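Tullden Sign Survey: README

Hi! I'm Blagoje Kelmendi, and this is my running record of storefront signs at Genstead, the mixed-use center at the north end of Tullden. It started as a spreadsheet for my own use (I was laying out the directory boards for Gretard and kept losing my notes) and it grew into 2,252 rows, so I figured I'd better write some of this down.

What's in it

One row per sign. Blade signs, window lettering, parking signs, the big monument sign by the bus stop, all of it. Each row has the tenant, the sign type, letter height in inches, mounting height, colors, and whether it's lit at night. There are 105 tenants, counting the upstairs offices.
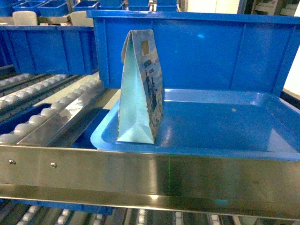

Colors were the hardest column to fill in, and I changed my mind about them more than once! I went with plain names over paint codes, because most of the older signs never had a code on file. If a surface has one clear color, it gets one name. The side of that little gift bag would go in as "mint green, pale." The front has blues, grays and dark navy all mottled together, so I'd put "mixed" and list the main ones in the notes column. Same deal for printed window film and banners.

File layout

signs.csv is the main table
tenants.csv has unit numbers and move-in months
tarar_fonts.csv covers the 21 signs set in Tarar, the center's house typeface

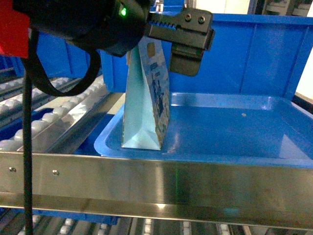
Known problems

Letter heights on the second floor are estimates. I measured them from the walkway with a laser and a lot of squinting, so give them 2 inches either way. The parking deck is half done. A few tenants swapped signs in November while I was still typing, and those rows have the old sign with "replaced" in the status column.

Using it

Go ahead, use it for whatever you like, just keep my name on it. If you spot a wrong unit number please send me the row ID and the right number (a photo of the door helps a ton).

Last updated 10 November 2020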